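Search this site Enter keyword Go

Keeping a small bag sealer working

A tabletop impulse sealer will last for years in a home workshop if the heating strip stays clean. Most bad seals come from a dirty or worn strip cover, and people turn up the heat when they should be wiping it down.

Unplug the sealer and let it cool for 30 minutes. Lift the arm and wipe the cover strip with a dry cotton cloth. If melted plastic has stuck to it, rub it off with a wooden stick. Don't use a knife. A nick in the cover will leave a weak spot in every seal after that.

Test on scrap from the same roll before you start a batch. I begin at 3 on the dial for thin poly and go up to 6 for heavier bags. Hold the arm down for a few seconds after the light goes out — the plastic needs that time to set. A seal that peels open is too cool, and one that cuts through or turns wavy is too hot.

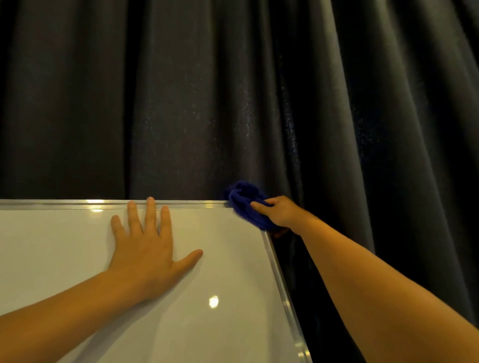
Mwende Simiyu wrote in that her seals were fine in winter and started to pucker in August, and that dropping the dial one notch fixed it. She also keeps her rolls out of the garage now, as the film had gone limp in the heat. Both are worth trying if your settings seem to drift.

When the cover strip turns brown, replace it. Peel it off slowly, clean away the old glue and lay the new piece flat with no wrinkles. The spare strips for my Bestard came cut too long, so trim before you stick.

Store rolls on end in a closed box. Dust on the film gets into the seal, and powder from coffee or flour does the same — wipe the inside of the bag mouth before you press.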